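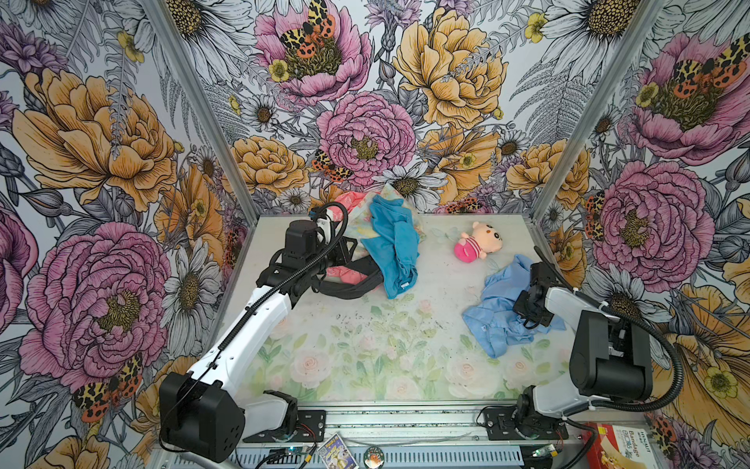
4.2 Does a patterned ground slow sorting?

Figure 3. Mixed textile pile on the rose-and-leaf mat, floral paper on all three walls. A light blue button shirt lies spread and wrinkled; a plush pig in a striped top rests on its side near the middle.

The claim that busy surroundings make laundry harder to sort is repeated often and tested seldom. Tsuchiya's Clilau survey is the usual source, yet its 477 households were asked how cluttered a room felt, and no one timed them. We are not persuaded that feeling and speed are the same measure.

Our own trials give the claim only partial support. Of 1,721 placements, the slow ones clustered on pastel items. The patterned cloth in Figure 3, in pale yellow, mint and pink, is the kind of piece we mean: its colours sit close to those of the mat. The turquoise-blue shirt has no such excuse, and shirts of that colour were slow too whenever they were bunched up. Crumpling may therefore account for much of what has been blamed on wallpaper.

Toys complicate matters further. The Crenshaw protocol files a plush animal under "garment-like" if it wears clothing — a rule we followed under protest. A striped shirt on a pig is not laundry in any sense a parent would recognise, and we report totals with and without toys.

We also doubt that the mat can be treated as neutral. Its print is strongest in the lower half, so an item's position and its background were never fully separable.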